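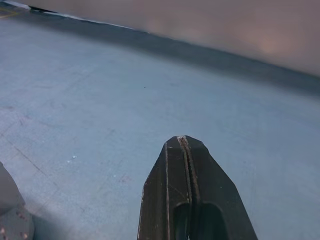
Why does a robot drop a part it had a perfectly good hold on? Because the gripper command and the gripper itself can disagree for a moment, and the hold is lost in that moment.

OK, thread time! I've spent this whole week on one fault in our two-arm motor handling setup and I am so happy to finally be able to write it up. 1/

The job: one arm holds a motor stator, the other comes in and works on it. Every so often the holding arm would let go. No alarm, no error code, nothing on the screen. The log said "closed" the whole time. 2/

First guess was the finger tips. Worn ridges, slick part, easy story. Marisol Cisneros swapped in a fresh pair and we ran it again. Same fault. (I had already told everyone it was the fingers. Sorry, everyone.) 3/

Second guess was grip force. We turned it up and all we got was more heat in the gripper motor. Turned it right back down -- those windings are not something you want to squeeze. 4/

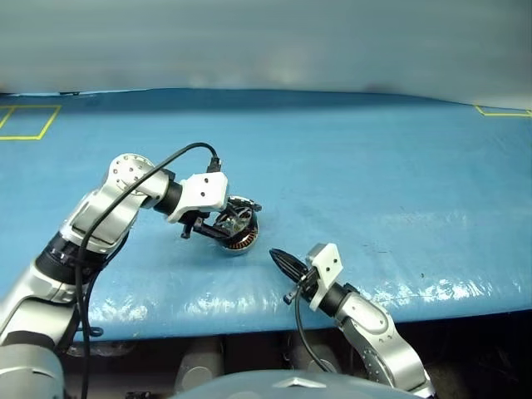 Left arm holding the stator, right arm coming in.

So then Rajitha Bhattacharjee asked the question I should have asked on Monday: does it ever let go when the wrist is still? We went through 384 logged cycles. Every single drop came during a wrist turn. Every one! 5/

That pointed at the cable. It loops over the wrist and runs down along the arm, and at one end of the turn there wasn't enough slack. The connector got a tug, power to the gripper blinked, and it went limp and came back before the controller noticed. 6/

We could reproduce it by hand with the arm locked: wiggle the plug, watch the grip go soft. I may have cheered. 7/

Fix, part one: a longer loop and a clamp below the connector, so the clamp takes the pull. Fix, part two: the Bedex controller now checks gripper voltage every 20 milliseconds and stops both arms if it dips. 8/

Part two is the one I care about. A dropped stator is annoying. An arm that keeps moving toward a part that has slipped is how you bend something, or catch a hand during setup. We have a new rule for that too: both arms disabled before anyone reaches in to pick up a part. 9/

I'm running it over the weekend with the worst wrist angles I can come up with. If you've got a favorite way of routing cable over a wrist joint, please send it to me -- I want to see them all! 10/10

Contact: Lidness Robotics Shop | © 2022 Lidness | Back to top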